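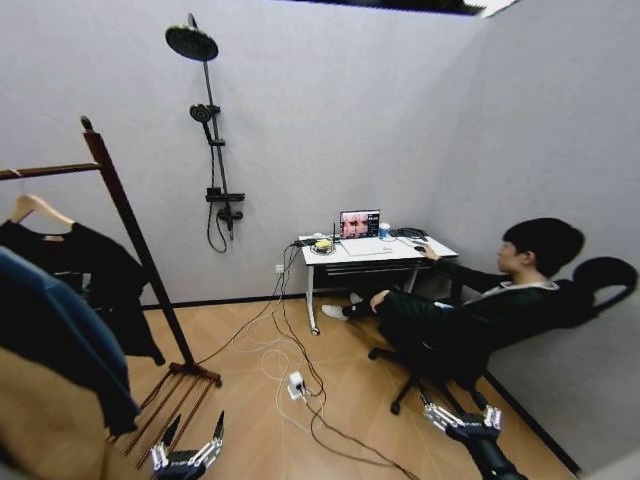 Zweiter Versuch mit der Jacke

Anselmo Lozano hat mir mal erklärt, ein Planer sei wie ein Taxifahrer: Man sagt ihm, wohin, und dann hält man den Mund. Das war, bevor wir mit Kodham angefangen haben. Kodham ist unser Bewegungsplaner, und wenn der ein Taxifahrer wäre, dann einer, der erst mal zwanzig Minuten den Stadtplan studiert und dann verkündet, die Straße gebe es nicht.

Wir saßen also wieder in dem kleinen Zimmer, der mit dem schwarzen Duschkopf an der Wand. Na ja, er saß. Halb liegend im Bürostuhl, Beine unterm Tisch ausgestreckt, eine Hand an der Maus, auf dem Laptop irgendein Video. Ich hatte den schlechteren Platz, draußen im Flur auf einer Getränkekiste, mit dem Rechner auf den Knien und Kopfhörern auf, und sah alles nur durch die Kopfkamera von Grumham.

»Und?«, rief er durch die Wand.

»Er sieht dich«, rief ich zurück.

»Sehe ich gut aus?«

Grumham fand: 16 Prozent Mensch, der Rest Möbel. Das lag an der Rückenlehne, die hinter dem Kopf hochragt, die Segmentierung hat die beiden ständig zusammengeklebt. Ich hab ihm lieber gesagt, er sehe toll aus.

Die Aufgabe war lächerlich einfach, also auf dem Papier! Links der Kleiderständer aus dunklem Holz, davor die Jeansjacke. Jacke greifen, abnehmen, dem Menschen im Stuhl bringen, Kabel auf dem Boden nicht mitnehmen. Mit den Kabeln fing der Ärger an. Quer über den Boden lag die weiße Steckdosenleiste, und für Kodham war jedes Kabel eine Mauer, unendlich hoch. Ich hatte das in der Konfiguration selbst so eingetragen, irgendwann im Dezember, nachts, und dazu den Kommentar »später ändern«. Tja.

Also Zeile 603, Kabelhöhe auf 2 Zentimeter, speichern, neu starten. Der Planer rechnete. Ich hörte die Lüfter hochgehen und Anselmo leise vor sich hin summen, immer dieselben vier Takte (er summt nur, wenn er nervös ist, aber das darf man ihm nicht sagen).

Dann stand da: 116 Pfade gefunden.

Hundertsechzehn! Vorher hatten wir wochenlang keinen einzigen gehabt. Ich scrollte durch wie durch eine Speisekarte. Pfad eins ging durch die Wand. Pfad zwei auch, aber eleganter. Pfad neun war schön, wirklich schön, ein weicher Bogen an der Leiste vorbei bis neben die Armlehne, und ich glaube, ich hab die Getränkekiste vor Begeisterung ein Stück über den Flur geschoben. Dass der Stuhl vielleicht gar keine Armlehne hatte, die Kodham kennen konnte, fiel mir in dem Moment nicht auf.

»Ich drücke jetzt auf Los«, rief ich.

»Warte«, rief er. Das Summen hörte auf. »Welche Jacke holt der eigentlich?«

Ich schaute in die Zielliste. Da stand, sauber erkannt und mit grünem Häkchen: Jacke, dunkelgrün, Reißverschluss.

»Anselmo«, sagte ich und nahm die Kopfhörer ab, »zieh mal bitte ganz langsam deine Jacke aus.«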